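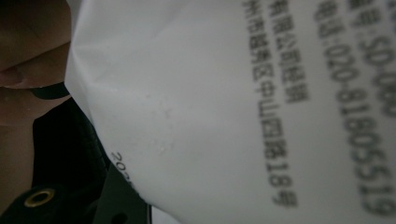 Mending the Blue Quilt

12/13/25

I started back in on my grandmother's quilt this week, the blue one that has lived at the foot of our bed in Ballton for as long as we've had the house. Two of the corner blocks had worn clean through, and I'd been folding them under so I wouldn't have to look at them (very grown up of me, I know).

My friend Eleri Kemeys sews beautifully, and back in May she gave me a bundle of old shirting that she thought might be close enough in color. It's a little greener than the original, but once I'd laid it next to the faded patches I liked it so much that I quit worrying about matching! Grandma never matched anything either. There's a square of what I'm fairly sure was my uncle's pajamas right in the middle.

I'm doing it all by hand, slowly, with the radio on and a pot of tea going cold beside me. My stitches are bigger than hers and they wander a bit, and for the first evening I kept picking them out and starting over. Then Nia Vaughan came by, took one look, and told me to leave them alone and cut her a slice of cake, so I did both.

One corner is finished now. The other is pinned and waiting on the arm of the couch, and I've already sat on it once.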